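Parquet ancien : mes petites recettes pour l'entretenir

Le savon noir, je ne jure plus que par lui ! Deux cuillères à soupe dans un seau d'eau tiède, une serpillière très bien essorée, et on travaille toujours dans le sens des lames. Surtout pas de flaques : l'eau file dans les joints et le bois gonfle. Sur un parquet huilé, une fois par mois suffit largement, le reste du temps un balai microfibre fait l'affaire.

Pour les petites rayures, essayez le cerneau de noix. On frotte, on laisse poser 12 minutes, on lustre avec un vieux tee-shirt — c'est bluffant sur les bois foncés. Harish Bhatt m'a soufflé l'astuce de la cire en bâton pour les trous de clous, à ramollir entre les doigts avant de la pousser avec une spatule en plastique.
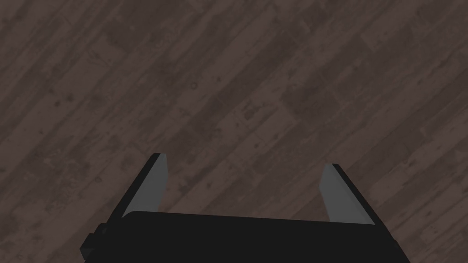

Pour les lames qui grincent, du talc ! On en saupoudre les joints, on le fait descendre au pinceau, on marche dessus un bon moment et on aspire le surplus. Chez moi, le couloir s'est tu pour tout l'hiver.

Côté taches de gras, terre de Sommières, une nuit entière, puis un coup de brosse douce. Si l'auréole résiste, on recommence le lendemain (ne poncez pas tout de suite !).

Et pour l'huile d'entretien, je la passe en septembre, fenêtres ouvertes, en couche très fine. Pensez à étaler les chiffons dehors pour les faire sécher, en boule ils peuvent prendre feu tout seuls.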